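Home | Forums | Phones & Tablets | Budget Android | New Posts | Search | Log In

Zardale Rilau 4 - anyone get the battery update yet?

tinfoil_hal
My Rilau 4 has been promising me "an improved charging experience" since the beginning of the month. I check for it every morning like a man waiting on a letter from the draft board. It says I'm up to date. I am on build 152, and going by this forum everyone else on earth is on 153 and happy. Unlocked model, bought straight from the Zardale store. What am I missing?

marjoram
You're missing nothing. I got 153 on Sunday and my phone now charges to 80 percent and stops to think about it.

deskfan20
That's the battery protection setting, marjoram. The update switches it on by itself. Settings, Battery, More, and it's the last toggle, under the one about fonts for some reason.

marjoram
Why is there a font setting in the battery menu?

deskfan20
You bought a Zardale. You knew what this was.

Ánh Lý
Hal, the unlocked phones get it in batches. I have the same model and mine arrived two days after my sister's, and we ordered them together. Don't sideload the file people are passing around in the Mai thread. It's for the Mai, which has a smaller battery, and two people there have already lost their fingerprint reader.

tinfoil_hal
Define "lost."

Ánh Lý
The phone says it has never had one.

gruntled
I'm going to disagree with the crowd and say stay on 152 as long as you can. I get a day and a half on it. On 153 I got a day, same apps, same amount of staring at it. I rolled back, which took most of an evening and wiped my photos, and I would do it again.

deskfan20
You measured one day on each?

gruntled
I measured a week on each, thank you. I have a spreadsheet.

deskfan20
The first few days after any update are bad while it rebuilds its junk. A week is borderline. Mine settled down on day nine and it's now a bit better than before.

gruntled
"A bit better than before" after nine days of worse. They should print that on the box.

pocketlint_m
Came in from the Tileck side to say we were told February for ours. You people are arguing over a feast.

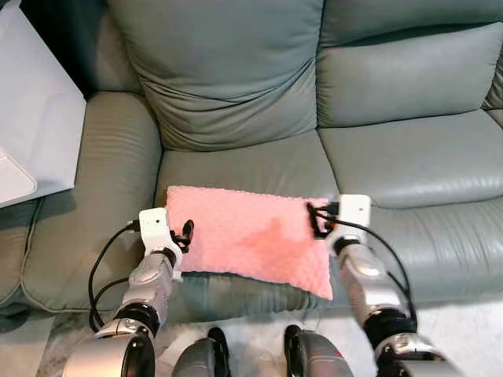

Page 4 of 20

marjoram
Update on the update: toggle found, switched off, phone charges to 100 again. It also changed my font. I can't prove these are related.

tinfoil_hal
Still on 152. I wrote to support and they asked me to restart the phone, then to restart it again "with the charger nearby." It didn't have to be plugged in - I asked.

Ánh Lý
Did it do anything?

tinfoil_hal
The ticket is now marked resolved.

gruntled
Post 2770 for me on this forum and I think that's the best support reply I've seen here. Keep the build, Hal. Send me a message if you want the spreadsheet.

deskfan20
Please don't send him the spreadsheet.

tinfoil_hal
I'd like the spreadsheet. Also it just buzzed and said an update was available, and it's for the calculator.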